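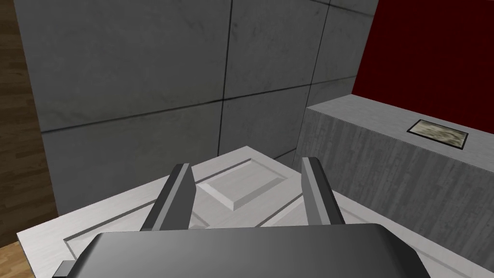 *View from the wrist camera in the simulator: gripper open above the door panel, grey tile wall behind.*

Hello all,

Thank you Kirsty for the quick answer. I put your questions here and reply below each one.

> On an evening in October, Kirsty Shearer wrote:
>
> Younes, before you cut any metal for the Katine arm, can you check the finger opening in the simulator? My worry is that your fingers are too flat for a moulded door. Also, which friction value do you use for the painted surface? And do you still want the Drilletti clamp from the workshop, or can I give it to the next person?

**Finger opening.** I modelled the room with the door lying flat on the floor, close to the wall, as I want to do it at home. The raised panel in the middle has bevelled borders, and I would like to take the door by such a border and lift one side up to 30 mm, so that I can push a batten under it. With the fingers fully open I have enough space to come down over the border. What I do not know yet is if the flat inner faces will hold on a slope. I think they will slide. I could glue rubber strips on them, or print new tips with a small angle. If somebody has tried one of these on a painted door, please tell me.

**Friction.** I left the value that came with the Mahrous scene files and I did not measure anything. It is probably too optimistic for gloss paint. I will do the test with a spring balance that you described last month.

**The counter.** You did not ask, but it gives me more trouble than the door. The concrete block stands directly beside the door, and when the wrist turns to the right the elbow comes very near to it. The planner found a path on the third try, after 2970 steps, and this is too slow for me. I will try to begin from the side of the wooden floor, where there is more room.

**The clamp.** Yes please, I still need it. I can collect it from Baltley in 2 weeks, if it can stay on the shelf until then.

I have 3 versions of the fingers drawn and I will send the files to the list when the names are in order. At the moment even I cannot tell which one is the newest.

Best regards,
Younes Fahmy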